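Nalwood Folding Bookrest, model 671
Sold by Baluyot Desk & Reading Supply

Item no. 2528
In stock, leaves the shop in two working days

Most bookrests are bad. We have sold a lot of them and taken a lot of them back, so read this page with that in mind. The 671 is the one we kept.

Nalwood says it will hold "any book." It won't. We tried it with a Dadov church atlas and the back leg slid. With ordinary hardcovers, cookbooks and sheet music it stays where you put it, and that covers what most people want from a thing like this.

The maker also calls the angle "ergonomic." There are five slots at the back and you pick one. The two lowest are fine for a kitchen counter. The steepest is too steep for paperbacks, which flop forward unless you use the page clips.

About those clips — they are the weak point. The springs are stiff when new and will leave a dent in thin paper. Ramil Manalastas, who handles our returns, slides a strip of card under each one before he clips down a page. Old or valuable books should go on something else.

What you get
Beech rest, oiled
Two steel page clips
Cloth bag with drawstring
Folded instruction leaflet (you won't need it)

Weight limit: the maker's figure is 1776 grams. We would stay under that on the steepest slot.
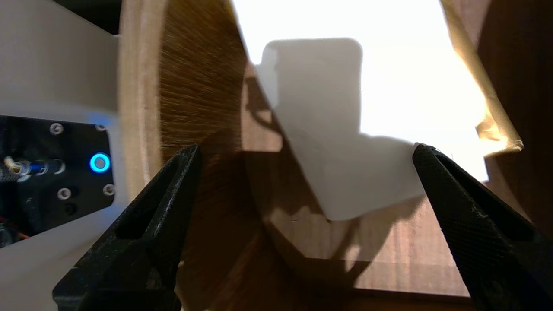
Shipping is flat rate within the lower 48. The rest goes out in a plain carton, and we don't gift wrap. Orders placed in August may take longer, as Nalwood closes its workshop for part of the month and our shelf stock can run out.

Returns are accepted for 30 days if the wood isn't stained. Oil spots from cooking count as stains, and we have had that argument enough times.

Customers ask how it compares with the Tedasport travel stand. The Tedasport is lighter and costs less, but the hinge is plastic and we stopped carrying it. If you only need something for a week away, buy that one elsewhere and save your money.

Spare clips are sold in pairs, item no. 500. Buy a set now if you plan to use the rest every day.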